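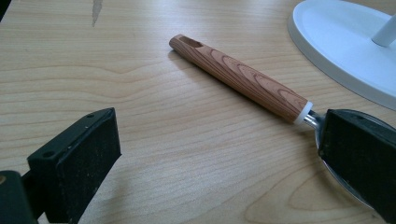
Trolby (hand-held gripper)

Trolby is a hand-held gripper tool that Niall Yule and I built in the Drimoncombe shared workshop, and it's the thing I get asked about most, so it gets its own page on our wiki. You squeeze the trigger, two black fingers close, and a camera on top records what you did. Later on, the recordings go to Hepburn, our bench arm, which is supposed to learn from them. (Supposed to! See Problems.)

History

The first version was a salad-tong affair from May, and I still have it in a drawer. Niall redrew the whole linkage over one very long Friday, and Wojciech Bednarek printed it for us on the workshop's big machine. We went through 14 finger designs after that, most of them ugly. Alasdair Cowie wanted suction cups and still brings it up.

Construction

The body is printed in black plastic and weighs 207 grams without the camera. Each finger ends in a chunky pad block, and the gripping face is dark and slightly fuzzy. I tried bare plastic first, and anything with a round handle just rolled away from me. The pads are held on with screws, so you can swap a chewed-up one in a minute or two. Please put the old screws back in the jar.

Use

Most of our recording is kitchen stuff on a plain wooden table: spoons, mugs, lids, whatever someone brought in. A spoon sounds like an easy one, but come in at the wrong angle and you end up with one finger sitting on the bowl and the other grabbing air. Go for the handle, line up across it, then squeeze. We have over 4,000 clips now, sorted by object, and I've personally done far too many of the cutlery ones.

Problems

Shiny metal confuses Hepburn. Calum Baird thinks it's the reflections and I think it's my labeling, and we've been arguing about that since lunch. The trigger spring also goes soft after 6 hours or so of steady squeezing, and so does my thumb.

See also

Hepburn (bench arm)
Beteo (our labeling script)
Spare pads and where they live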